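2021년 6월 23일 수요일. 점심 안 먹고 쓴다. 오늘 안에 안 쓰면 또 다 까먹을 것 같아서.

하반기 장비 구매 계획 얘기. 지난번에 "다음 글은 예산 편성" 이라고 써놓고 한참 지났다. 그사이 메일로 물어본 분이 계셔서 (답장 못 드려 죄송합니다) 그냥 여기 다 풀어놓는다. 순서 없음. 생각나는 대로.

일단 돈부터. 하반기에 양팔 셀 쪽으로 쓸 수 있는 돈이 800만 원이다. 부가세 포함. 처음 들었을 땐 오 꽤 되네 싶었는데 엑셀 열고 한 시간 만에 표정이 바뀌었다. 팔은 이미 있다. 테이블도 있다. 그러니까 이 돈은 전부 "나머지" 에 들어가는 돈인데, 그 나머지가 문제다. 진짜로.

## 작년에 틀린 것들

작년 계획서를 다시 열어봤다. 부끄럽다.

팔 가격은 거의 원 단위로 맞췄다. 견적서를 그대로 옮겨 적었으니 당연하지. 그리퍼도 맞았고. 그런데 그 밑에 "기타 부속" 이라고 한 줄 써놓고 금액을 대충 넣어놨더라. 그 한 줄에서 터졌다. 프로파일, 브라켓, 볼트, 케이블, 케이블 연장, 또 케이블, 배송비, 관세, 그리고 길이 잘못 재서 다시 산 케이블.

케이블이 제일 억울하다. 책상 위에서 쟀을 때는 길이가 남았다. 팔이 끝까지 뻗은 자세에서 다시 재보니 모자랐다. 손목이 돌아가면 또 줄어든다. 이건 자로 재는 게 아니고 실제로 팔을 제일 나쁜 자세로 보내놓고 끈으로 재야 한다. 나일론 끈 하나 사두시길. 천 원이면 된다.

그리고 예비품. 작년에 예비품 항목이 아예 없었다. 0원. 무슨 배짱이었는지 모르겠다. 그리퍼 핑거 한 쌍 나가고 나서 받기까지 한참 걸렸는데 그동안 한쪽 팔만 돌렸다. 한 팔로 할 수 있는 작업만 골라서 하다 보니 일정표가 다 밀렸고, 밀린 일정은 예산표 어디에도 안 잡힌다. 근데 제일 비쌌던 게 그거 같다.

Fiifi Tsikata가 그때 메신저에 딱 한 줄 남겼다. "부품은 고장 나기 전에 사면 싸다." 얄밉지만 맞는 말. 이번 계획서 맨 위에 메모로 붙여놨다.

## 올해 목록

아직 초안. 바뀔 수 있음.

- 손목 카메라 예비 1대 (브라켓 포함)
- 카메라 케이블, 긴 것. 양쪽 다 교체용
- 그리퍼 핑거 여분
- 조명
- 작업대 상판 보수 또는 교체, 미정
- 물체 세트 (병, 통, 기타 잡동사니)
- 비상정지 버튼 하나 더
- 예비비

카메라부터. Sernon 쪽 견적이 195만 원으로 왔다. 카메라 한 대에 브라켓, 케이블, 국내 배송까지. 솔직히 비싸다. 같은 급으로 보이는 걸 Pencombe에서도 받아봤는데 본체는 더 쌌다. 대신 브라켓이 별도고 납기가 "협의". 협의라는 말이 적힌 견적서는 이제 무섭다. 작년에 협의했다가 계절이 바뀌었다.

Sernon으로 기울어 있긴 한데 아직 결정은 아님. 손목에 달린 물건은 무게랑 장착 구멍 위치가 달라지면 캘리브레이션부터 다시 해야 하고, 그 시간까지 치면 본체 가격 차이는 별거 아니다. 예비품은 지금 쓰는 거랑 똑같은 모델이어야 예비품이다. 다른 모델을 사면 그건 새 프로젝트가 하나 생기는 거고.

그리퍼 핑거는 고민할 게 없다. 산다. 넉넉히.

조명은 좀 애매하다. 벽이 하얗고 상판도 하얗다 보니 빛이 사방에서 튄다. 좋을 때도 있는데 투명한 병을 놓으면 골치 아프다. 뎁스가 구멍이 숭숭 난다. 확산판을 하나 달면 나아질지, 아니면 상판을 무광으로 바꾸는 게 나을지. 둘 다 할 돈은 없다. 조명이 싸니까 조명부터 해보고 안 되면 상판. 이게 지금 생각.

상판 교체는 견적 받다가 포기할 뻔했다. 같은 크기로 잘라 오는 건 얼마 안 한다. 근데 팔 베이스 플레이트를 풀었다가 다시 조이면 위치가 틀어진다. 그러면 또 캘리브레이션. 하루는 날아간다고 보고 잡아야 함. 장비 살 때 물건 값 옆에 "이거 달면 며칠 쉬나" 칸을 하나 만들어놨는데 해보니까 이게 금액 칸보다 쓸모가 있다. 값은 싼데 사흘 쉬어야 하는 물건들이 줄줄이 나온다.

## 물체 세트, 우습게 보지 말 것

물체 예산은 항상 제일 먼저 깎인다. 병 몇 개가 무슨 예산이냐고. 집에서 가져오면 되지 않냐고.

집에서 가져온다. 가져오는데, 병은 찌그러진다. 라벨이 벗겨지고 뚜껑이 없어진다. 그러면 똑같은 병을 다시 구해야 하는데 편의점에 가보면 그새 디자인이 바뀌어 있다. 웃기는데 진짜 있었던 일이다. 그래서 이제 같은 걸 박스로 산다. 초록색 병, 투명한 병, 라벨 있는 거 없는 거. 내용물은 다 같이 마신다. 탄산수에 질렸다.

지금 하는 건 병을 집어서 통에 담는 작업이다. 누워 있는 병이 의외로 까다롭다. 세워두면 그리퍼가 옆에서 들어가면 끝인데 누워 있으면 각도가 제각각이고, 병 둘이 바짝 붙어 있으면 핑거가 들어갈 자리가 없다. 그럼 한 팔로 살짝 벌려놓고 다른 팔로 집어야 하나? 이게 양팔이 필요하다는 근거로 계획서에 들어가는 문장이다. 말은 그렇게 썼는데 실제로는 한 팔이 일하고 다른 팔은 옆에 접혀 있는 시간이 꽤 된다. 그 얘기는 계획서에 안 썼다.

통도 골라야 한다. 통이 높으면 팔을 그만큼 더 들어야 하고, 들면 케이블이 당겨지고, 당겨지면... 위에 쓴 얘기로 돌아간다. 낮은 통이면 편한데 그러면 병이 굴러 나온다. 높은 통 유지하기로. 대신 보라색 케이블을 여유 있게. 루프가 크게 늘어지는 건 보기 싫어도 참는다. 짧은 것보단 백배 낫다.

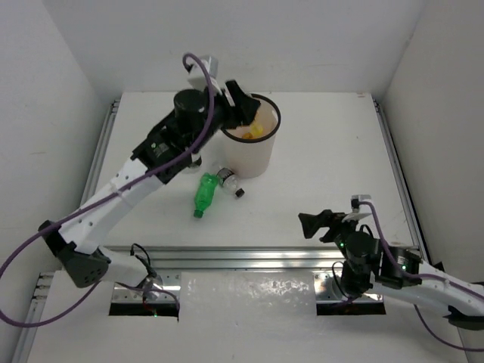

## 케이블 정리에 얼마를 쓸 것인가

보라색 저게 베이스 쪽까지 내려왔다가 바깥으로 크게 한 바퀴 돈다. 볼 때마다 신경 쓰인다. 반대쪽 팔 것도 아래에서 휘어 있고.

케이블 체인을 달까 싶어서 Abubakari에 물어봤다. 담당자가 Ayuba Gbeho라는 분인데 답이 빨랐다. 요지는 이렇다. 체인은 축이 정해진 장비에 맞는 물건이고, 팔처럼 손목이 제멋대로 도는 데에는 벨크로 밴드랑 스프링 달린 행거가 낫다고. 자기네 체인을 안 팔고 벨크로를 권하는 업체라니. 그래서 다른 걸 하나 더 사주고 싶어졌다. (이게 영업인가?)

벨크로로 가면 돈이 확 줄어든다. 남는 걸 케이블 예비분으로. 고정 위치는 팔뚝 링크 두 군데랑 베이스 근처. 손목 쪽은 묶지 않는다. 작년에 손목에 꽉 묶었다가 커넥터 하나 해먹었다. 커넥터 목 부분이 꺾이면 영상이 됬다 안 됬다 하는데 그걸 소프트웨어 문제인 줄 알고 이틀을 드라이버만 다시 깔았다. 지금 생각해도 아깝다.

교훈이라면 케이블은 소모품 항목에 넣어라. 자산 말고 소모품. 회계 처리도 그쪽이 편하다.

## 예비비 20%

여기서 좀 싸웠다. 싸웠다기보다 길게 통화.

나는 예비비를 20%로 잡았고 Sille Hedegaard는 너무 많다고 했다. 목록에 이름 없는 돈이 있으면 검토 올라갔을 때 제일 먼저 잘린다는 얘기. 일리 있다. Sille은 예산 심사를 받는 쪽도 해보고 하는 쪽도 해본 사람이라 내가 할 말이 별로 없었다.

그래도 버텼다. 800만 원에서 20%면 160만 원. 작년에 "기타 부속" 에서 초과한 금액이 딱 그 언저리다. 근거가 있는 숫자라고 우겼다. 그랬더니 Sille이 그럼 이름을 붙이라고. 예비비라고 쓰지 말고 케이블·커넥터 교체, 수입 관세 변동분, 이런 식으로 쪼개서 쓰라고. 쪼갰다. 표가 길어졌는데 읽기에는 낫다. 통과될 확률도 그쪽이 높겠지 아마.

환율은 모르겠다. 견적 받은 날 기준으로 적어놨고 발주할 때 다시 봐야 한다. 견적 유효기간도 꼭 확인할 것. 품의 도는 동안 견적이 만료되면 처음부터 다시다. 나는 두 번 당했다.

## 중고 얘기 잠깐

Nana Abugri가 중고로 나온 카메라 모듈 링크를 보내줬다. 가격은 반 토막. 흔들렸다. 한 십분쯤.

근데 손목에 다는 물건을 중고로? 진동을 얼마나 먹었는지 알 수가 없고 커넥터 체결이 헐거우면 또 그 이틀짜리 삽질이다. 프로파일이나 브라켓, 플레이트 같은 쇳덩이는 중고 대환영. 케이블, 커넥터, 카메라, 그리퍼는 새거. 이렇게 선을 그었다. 비상정지 버튼도 당연히 새거. 이건 고민하는 것 자체가 이상하다.

프로파일은 실제로 중고로 조금 사봤는데 홈 규격만 같으면 아무 문제 없었다. 길이 자르는 값이 더 나온 건 함정. 동네 공업사에 들고 가면 잘라주긴 하는데 단면이 삐뚤어서 줄로 한참 갈았다.

## 발주 순서

한꺼번에 안 한다.

1. 케이블, 벨크로, 핑거. 이건 이번 주에 바로. 금액이 작아서 품의 없이 가능.
2. 조명. 하나만 먼저 사서 며칠 켜본다. 색온도 고정되는 걸로. 깜빡이는 거 사면 안 됨 (한 번 사봤음).
3. 카메라. Sernon 견적 만료되기 전에 결정. 미루지 말 것. 나한테 하는 말.
4. 물체 세트. 병은 박스로, 통은 2개. 같은 걸로. 하나 깨지면 바로 바꿔 놓게.
5. 상판은 조명 결과 보고. 한다면 9월. 어차피 그때 셀을 한 번 세워야 하는 일이 있어서 몰아서 한다.

비상정지 버튼은 순서 밖이다. 오늘 주문했다. 양쪽 어디에 서 있어도 손이 닿아야 하는데 지금은 한쪽으로 돌아가야 눌린다. 그거 하나 없어서 뛰어간 적이 있다. 다시는 안 뛸 거다.

Lastirer라고 일정이랑 부품 재고를 같이 관리하는 툴이 있다길래 체험판을 깔아봤는데 입력하다가 지쳤다. 부품이 수백 종 있는 데면 모르겠고 우리는 엑셀로 충분. 탭 하나에 품목, 금액, 납기, 쉬는 날수, 담당. 끝. 담당 칸은 거의 다 내 이름이다.

## 물어보신 것들 답

메일에 있던 질문들 짧게.

한 팔로 시작해도 되냐: 된다. 대신 테이블이랑 프레임은 처음부터 두 팔 놓을 크기로. 나중에 늘리는 게 훨씬 비싸다. 전원이랑 허브 포트도 미리.

손목 카메라 꼭 필요하냐: 통 안쪽을 봐야 하면 필요. 고정 카메라 하나로는 그리퍼가 통 입구를 가려버리는 순간이 꼭 온다. 그 순간이 하필 제일 보고 싶은 순간이고.

벽은 왜 세웠냐: 배경에 사람 지나다니는 게 싫어서. 하얀 판은 제일 쌌다. 긁힌 자국이 잘 보이는 건 단점인데 물티슈로 지워지는 건 지우고 안 지워지는 건 그냥 산다.

유지비: 아직 1년 치가 다 안 모여서 모르겠다. 모이면 쓴다. 이건 꼭 쓴다고 약속은 안 함.

엑셀 양식 달라는 분들. 회사 이름이랑 단가 지우고 올릴 건데 몇일만 기다려주세요. 수식 하나가 깨져 있어서 합계가 이상하게 나온다. 그걸 어제 발견했다. 품의 올리기 전이라 다행.

Sernon에서 방금 전화 왔다. 받으러 감.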